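Vutodik Sloped Work Tray, gray

A square bin with dark-gray sloped walls and a flat metal floor. Small items that land on a wall tend to slide back toward the middle, so you spend less time digging in corners. We sell it to toy libraries, repair benches and test rooms, and to people who just want somewhere to tip out a box of loose parts.

The floor is bare metal and will pick up scratches with use. They don't affect how the tray works. The walls can be wiped with a damp cloth and mild soap. Please don't use steel wool on the back panel – it dulls the shine and we can't replace that part on its own.
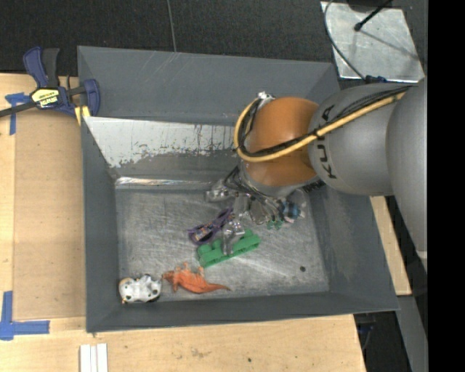 Work tray clamped to a wooden tabletop, with four toys inside.

The tray has no feet. On a wooden table we suggest a piece of cardboard underneath and a bar clamp at one corner, or two if the table gets bumped a lot. Painter's tape is handy for marking the position if you take the tray off and put it back. Clamp, tape and cardboard are not included.

Item number: 202
Finish: gray walls, bare metal floor
Weight: around 11 pounds
Pack size: single, or carton of 10
Ships from: Citham

The Daza lid fits this tray and is sold separately. The older Brirau lid does not fit – the lip is too narrow. Orders of 100 or more are quoted by hand, so write to Qusai Farah in sales with the quantity and delivery address.

Single trays are in stock. Cartons are back in February.

Page updated Jan 22, 2026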